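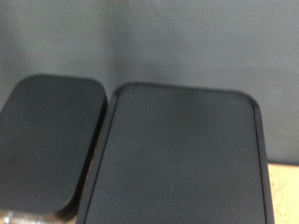 Page last changed: December

The hardest thing for a robot hand in a small flat in Skirnenside turned out to be two dark objects standing close together. Each has a flat face and rounded corners, and one is bigger than the other. From the wrist they are two patches of charcoal with a thin dark gap between them, wider towards the bottom, and a plain grey wall behind.

Thilini Marikar has spent most of her working life on that kind of gap. Her group at the Pranico laboratory wants a robot arm to reach into ordinary clutter and take hold of one thing without disturbing the next. Most of the published work uses cameras placed overhead or off to one side, where the whole table is in view. Marikar's group uses those too, but their new result comes from the small camera at the wrist, which sees very little of the table and sees it badly when the arm is moving.

"People throw the blurred frames away," she says. "We used to. You filter for sharpness and keep what's left, and what's left is mostly the arm standing still."

The method is called Pono. It began as a way to save disk space. A student had written a filter that scored each wrist frame for sharpness and dropped the lowest, and when the group trained a grasping policy on the filtered set it did worse on close-packed objects than the older policy trained on everything. They checked the filter for a fault and found none. The dropped frames were simply the ones taken during the last part of the reach, when the hand is close and still correcting itself.

Pono keeps them. It takes a short run of frames and asks the network to predict two things: where the edges of the nearest surfaces lie, and how sure it is of each edge. A soft edge on a matte dark object gets a wide band of doubt. A crisp one gets a narrow band. The hand then steers so that its fingers stay outside the bands for as long as they can, and slows down where two bands overlap.

With dark objects the bands overlap a lot. A raised rim helps, as on the larger of the two at the top of this page, where the lip is a slightly lighter grey than the panel inside it. The smaller one has a darker side face and not much else to go on. What the network seems to lean on, according to the group's tests, is the strip of paler surface where it shows past an object's side. Paint that out of the recordings and the error goes up sharply. Paint out the wall and hardly anything changes.

For the main trial the group recorded 2059 reaches. The objects were things people own: boxes, trays, lids, cases, kitchen tins. They were set out in pairs at different angles, some touching and some with a finger's width between them. Of these reaches, 300 were held back for testing and never shown to the network. A further 200 were recorded in a second room with different lighting, which Marikar regards as the fairer test.

On the held-back reaches Pono knocked the neighbouring object less often than the sharp-frames policy did, and the difference was largest for dark pairs. In the second room the gain was smaller but still there. On pale objects against a pale table there was no gain at all, and on shiny ones Pono did slightly worse. Reflections move as the camera moves, and the network takes them for edges.

The group's answer to shiny things, for now, is a second network named Debnath, which marks patches of glare so that Pono can ignore them. It works on cutlery laid flat. It doesn't yet work on anything curved, and running both together makes the arm noticeably slower. Marikar would like to fold the two into one but says the training data isn't there.

There is also the matter of speed more generally. A cautious hand is a slow hand, and Pono spends much of each reach creeping. The group tried narrowing the bands by a fixed amount to hurry it along. That gave back most of the collisions they had got rid of. The present version narrows them only once the fingers have passed the front edge of the object.

The recordings and the code will be released together, blurred frames included. The next round will use objects stacked on one another, which the wrist camera sees even less well.

Comments

tolworth_k
Did they compare against just adding a depth sensor at the wrist? Matte black is bad for those too, but I'd like to see the numbers side by side.

Marram
We had the same thing with fruit crates. Our sharpest frames were all from when the arm had stopped. Wish we'd thought to check that earlier.

pjh
The bit about painting out the table is the most interesting part and gets one paragraph. More on that please.

Oonagh B
Would it cope with a black tray on a black worktop? Asking because that is my kitchen.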